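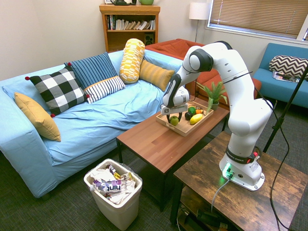
Gripper pads, take two

Brenda Wainwright
2022-01-18

1/ Second round of the pad comparison. Arm is the Franka on the side table, two-finger gripper, produce tray on the coffee table. Only the fingertip pads change between sets: Zedley first, Viviletti second. Same controller, same force limit, same approach speed.

2/ Object order is fixed. Green apple first, with the open fingers directly over it, then the lime, then the carrot. The carrot lies crosswise in the tray, so the wrist has to turn before it goes down. I left that in on purpose.

3/ Zedley set: 92 good picks out of 100. A good pick means lifted clear of the tray sides, held, and put back without a drop. Most of the misses were the carrot rolling out as the fingers closed.

4/ Viviletti is softer and gives more contact on round things. It also grabs the tray floor if you come in a little low, and then the fingers stall. I raised the grasp height by 2 mm and the stalls stopped. No final number yet, the set is still running.

5/ Somebody asked about the dark round one. It's in the tray for the camera, which loses depth on dark skin and puts the center too far back. That's a perception problem and it would muddy the pad numbers, so it isn't scored.

6/ Controller notes. I tried the Shek grasp planner in August and went back to plain position control with a force threshold. Shek picked better angles on the carrot – and took long enough to plan that I stopped using it for repeat runs.

7/ The tag on the side of the gripper is for checking hand pose against the joint readings. If the two disagree after a pad swap, I redo the calibration before counting anything. Had to do that once this round.

8/ Still to do: finish Viviletti, then rerun Zedley at the new height so the comparison is fair. The Grirnwood pads are on order. Logs go up when both sets are complete, failed picks included.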